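Care of the football kit at home
Tips from Nuria Lorente, Drurnham youth team

Wash the shirts the same evening
After a match the mud should dry first, then you brush it off at the open door. Turn the shirts inside out, so the numbers don't crack. Cold water is enough for most of them - only the socks need warm.
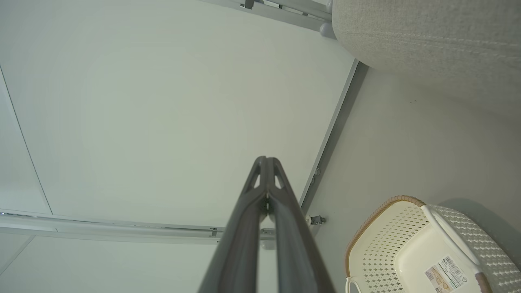
Boots
Take out the laces and the insoles. Fill the boots with newspaper and change the paper before you go to bed. Never put them on the radiator, the glue becomes weak and the sole opens at the toe.

Goalkeeper gloves
Wash them by hand in lukewarm water, with a little mild soap, and press them softly. Do not twist. They dry best hanging by the wrist strap, in the shade.

Shin guards smell more than anything else in the bag. Wipe them with vinegar and water and leave them one night on the balcony.

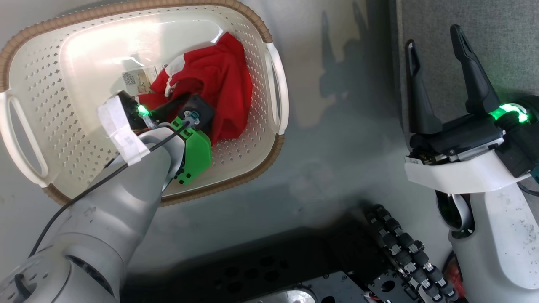
How do I remove grass stains from white shorts?
Rub the stain with white vinegar, wait 40 minutes and wash as usual. Old stains may need this two times.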